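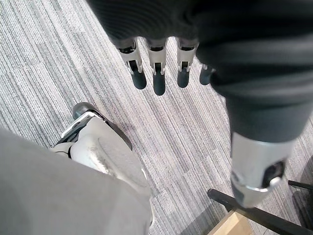
Wiebke Harrendorf
Wissenschaftliche Mitarbeiterin, Arbeitsbereich Bodenbeläge und Innenraum, Institut Ladefoged, Jaltemden

4.2 Streifenmuster und wahrgenommene Sauberkeit

Abb. 1: Grauer Teppichboden mit Streifenmuster. Der Streifenverlauf liegt schräg zur Blickrichtung.

In der Planungsliteratur hält sich die Annahme, gestreifte Teppichböden in Grautönen verdeckten Gebrauchsspuren besser als einfarbige Ware und blieben deshalb länger ansehnlich. Belegt wird das meist mit Herstellerangaben oder mit dem Verweis auf ältere Arbeiten, die ihrerseits Herstellerangaben zitieren. Im Projekt Stivomier sollte die Annahme unter Alltagsbedingungen geprüft werden. Das Ergebnis fällt dünner aus, als es der Zwischenbericht nahelegte.

Untersucht wurden 16 Räume in Jaltemden, die eine Hälfte mit gestreiftem, die andere mit einfarbigem grauem Belag der Serie Retico. Der Beobachtungszeitraum betrug 12 Wochen. Am Ende bewerteten Nutzerinnen und Nutzer den Boden auf einer fünfstufigen Skala von »sehr gepflegt« bis »ungepflegt«. Von 134 ausgegebenen Fragebögen waren 123 auswertbar. Gestreifte Böden wurden im Mittel etwas besser beurteilt. Der Unterschied verschwindet allerdings, sobald die beiden Räume mit der geringsten Nutzung aus der Rechnung genommen werden, und beide hatten gestreiften Belag. Wie sie in diese Gruppe geraten sind, lässt sich anhand der Projektunterlagen nicht mehr klären.

Schwerer wiegt ein zweiter Einwand. Der Fragebogen unterscheidet nicht zwischen losem Schmutz, Laufspuren und Verfärbung. Ein Streifen kann eine Laufspur optisch brechen, wenn sie quer zu ihm verläuft; bei einer Spur in Streifenrichtung ist eher das Gegenteil zu erwarten. Maßgeblich wäre demnach die Lage des Musters zu den Gehwegen, und gerade sie wurde nicht erhoben. Abb. 1 macht deutlich, wie sehr der Eindruck eines solchen Belags am Standpunkt hängt: Aus anderer Richtung betrachtet, lägen die Streifen quer oder längs vor dem Auge, ohne dass sich am Boden etwas geändert hätte. Eine Bewertung »des Musters« ohne Angabe der Blickrichtung ist daher kaum zu deuten.

Hinzu kommt die Beleuchtung. In den Protokollen ist nur vermerkt, ob die Befragung vormittags oder nachmittags stattfand. Flach einfallendes Licht lässt die Oberfläche eines Teppichs anders erscheinen als Licht von der Decke, und bei niedrigem Florgewebe dürfte das mehr ausmachen als ein halber Skalenpunkt. Größer war der gemessene Abstand zwischen den Gruppen nicht.

Die Empfehlung des Zwischenberichts, in stark begangenen Räumen grundsätzlich Streifenware zu verlegen, lässt sich aus diesen Daten nicht ableiten. Vertretbar ist allenfalls die Aussage, dass gestreifte Böden nicht schlechter bewertet wurden. Ob sie seltener gereinigt werden, weil man ihnen den Schmutz weniger ansieht, bleibt offen; Reinigungspläne lagen nur für einen Teil der Räume vor und wurden nicht einheitlich geführt. Die Auswertung der Fasermessungen folgt in Abschnitt 4.3.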